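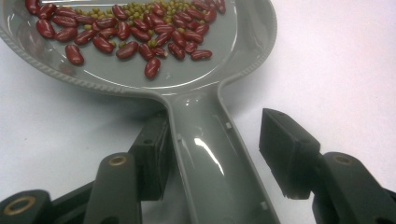 Winter letter from the Larken Seed and Garden Circle
26/12/2021

Dear members and friends,

The year is almost finished and the plots in Romdale are under snow, so I write to you from the kitchen table. In this letter I want to speak mostly of dry beans, which many of you grew for the first time, and then of the seed exchange and the plots on Villanueva Road.

It was a strange season. We had a cold spring, and the ones who planted early had to plant again. Then August came with so much heat that the pole beans dropped their flowers and made nothing for two weeks. I was ready to say it was a lost year. But after the first rain the plants began to flower again, and in the end 197 envelopes of seed came back to our cabinet, more than in any year before. I thank everybody who cleaned and labeled them.

Some envelopes, I am sorry to say, came back damp. A bean can look very dry on the outside and still hold water inside. My grandmother tested them with a hammer, and I do the same. Put one bean on a stone and hit it. If it breaks in hard pieces, it is ready for the jar. If it becomes flat and soft, leave the others on a tray in a warm room for another week and try again. Do not dry them in the oven if you want to plant them, even on the lowest heat.

When they are ready, put the jar in the freezer for 5 days. This is against the small beetles, which lay their eggs while the beans are still in the garden. Take the jar out and let it come to the temperature of the room before you open it. I opened mine too soon last winter and the beans got wet from the air, and I had to begin the drying again.

Several people asked me if the old beans at the back of the cupboard are still good. For eating, yes, but they need a long soak and a lot of patience. For planting it depends on how they were kept. Take ten beans, roll them in a wet paper towel, put the towel in a plastic bag and look after one week. If seven or more have a root, plant as normal. If only four have it, plant them double. With fewer than that, I would ask for new seed.

A word of caution for the kitchen, because there was a question about it at the harvest supper. Red kidney beans must be boiled strongly before you eat them. Soak them overnight, throw away that water, and boil in fresh water for at least ten minutes, then cook slowly until they are soft. A slow cooker alone does not become hot enough, and people can get quite sick from this. Mung beans are easier. They cook in half an hour without soaking, and I like them with rice, fried onion and a little lemon.

The seed exchange will be in the Uva Street hall again, on the second Saturday of the new year, from 2 in the afternoon. The side door will be open, as the front steps are under repair. Please write on each envelope the name of the variety, the year, and if it is a bush or a pole kind. Last time we had a whole box marked only "beans, good" - they were good, but we did not know how tall to make the poles. You may come also with empty hands. New gardeners often do, and there is always enough.

About the plots on Villanueva Road: the town has renewed our lease until 2045. The rent stays the same for now. We have two plots free on the lower side, where the soil is heavy and stays wet until nearly May. I would not try carrots there, but cabbage and leeks do well. If you want one of them, write to the usual address before the end of January.

The water pipe is closed for the winter. Please do not try to open the valve by the shed, also not on a mild day. Whoever borrowed the long ladder after the apple picking, please bring it back before pruning.

I wish you a quiet rest of the winter and a healthy new year. The next letter will come in March, with the planting calendar and the order form for straw.

With warm greetings,
Your secretary, Larken Seed and Garden Circle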